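Getting More Out of a Small Laundry Corner

I am unreasonably fond of my laundry corner. It is 34 inches wide, wedged beside the back door, and it used to be the place where socks went to disappear. After a few weekends of fiddling it has turned into the part of the house I like best, and most of what I changed cost next to nothing!

Start with the detergent. Almost everyone pours too much. The line on the cap is usually meant for a full, dirty load, and if your clothes come out stiff or the towels have stopped soaking anything up, extra soap left in the fabric is a likely culprit. I went down to 2 tablespoons of liquid for an ordinary load and our towels were soft again after a few washes. Check your own bottle first, as the concentrated kinds need even less.

Next, shake things out before they go on the line or into the dryer. One good snap per shirt takes out half the wrinkles. Pants go up by the waistband with the pockets pulled inside out, and T-shirts hang from the hem so the peg marks land where you tuck them in.

For stains, cold water first. Blood, egg and milk all set with heat, so keep them away from the hot tap until the mark is gone. Grease is the other way around - a drop of dish soap rubbed in dry, ten minutes of waiting, then the warmest water the label allows. I keep an old toothbrush in a jar by the sink just for collars.
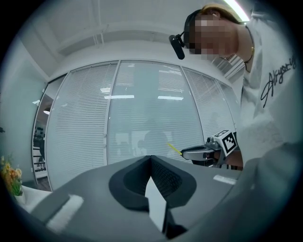 CLOTHES & FABRIC CARE

White tops deserve their own little routine. Wash them only with other whites (yes, even the pale gray socks stay out), skip the fabric softener, and dry them in the sun whenever you can. Anything with printing on the front gets turned inside out, washed cool and never ironed directly on the letters. If it has to be pressed, lay a thin cotton cloth over the print and keep the iron moving.

Deodorant marks come off surprisingly well with a paste of baking soda and water. Leave it on for half an hour, brush gently, rinse, then wash as usual. Don't mix it with bleach or anything else under the sink, and please never put bleach and vinegar or bleach and ammonia together. The fumes are dangerous.

Sweaters dry flat on a towel, always. Roll them up in a second towel first and press hard with your forearms, and they'll dry so much faster! I swap the towel underneath once, halfway through.

A few odds and ends:

Clean the lint screen after every load. If water pools on it instead of running through, scrub it with warm soapy water and let it dry completely before it goes back in.

Leave the washer door open between loads if there are no small children or pets about.

Keep a small dish on the shelf for buttons, coins and hair ties.

Wipe the rubber door seal once a week, down in the fold too. You'll be amazed at what lives in there.

Updated 29 July 2025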